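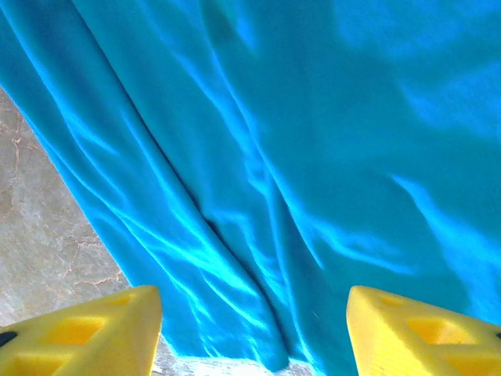
Getting Your Clothes (and Yourself) Through Concert Season

Posted January 4, 2025

Outdoor concert season starts in May where I live, so naturally I spend the dead of winter getting ready for it. I have been to enough shows to know that the music takes care of itself. The laundry does not. These tips all come from my own kitchen sink and my own mistakes.

Beer on a band shirt

Rinse it in cold water from the back of the fabric, so the beer goes out the way it came in. Then dab on a little dish soap, wait ten minutes and wash as usual. Hot water will set the sugar, and you'll have a tan map of Florida on your favorite tour dates forever.

Washing the shirt you paid too much for

Inside out, cold, gentle cycle, hung up to dry. The dryer is how a large becomes a medium and how the drummer loses his face. If you have to iron it, do it from the inside with a thin towel over the print.

Lawn blankets

Shake it outside. I used to shake mine over the bathtub, and the drain is still bringing up grass. Fleecy blankets like a cool wash with half the usual detergent and no fabric softener, which flattens the pile and makes the thing shed water onto your lap instead of soaking it up. For grass stains, white vinegar and water in equal parts, left on for half an hour before the wash.

A blanket rolls smaller than it folds. Fold it in thirds the long way, roll it tight, and hold it with an old belt. Mine is a Paiva, bought when I still had a waist.

Velvet for the symphony

Some of us do go indoors now and then. Never put an iron on velvet. Hang it in the bathroom, run the shower hot for 4 minutes, shut the door, and brush the nap in one direction when it's dry. My Jenix hand steamer does the same job and spits on my shoes while doing it.

Ticket stubs

Paper stubs fade, and the thermal kind fade fastest. Keep them out of the sun and away from tape and plastic sleeves that smell like a shower curtain. I have 151 of them in a Kisico recipe tin, filed behind "Casseroles." For phone tickets, take a screenshot if the venue allows it, and charge the phone before you leave the house. I have seen grown adults weep at Gate 4.

Earplugs

The reusable foam-tipped ones can be wiped with a damp cloth and mild soap, then left open on the counter overnight. Put them away damp and you will smell it – and so, possibly, will row 12. Write your seat number on the case and you'll have one less thing to dig for.

Folding chairs

A squeaky hinge wants a drop of silicone spray and a wipe with a rag. Do this at home. The man in front of me at the Fenine bandshell last summer did it during the slow movement.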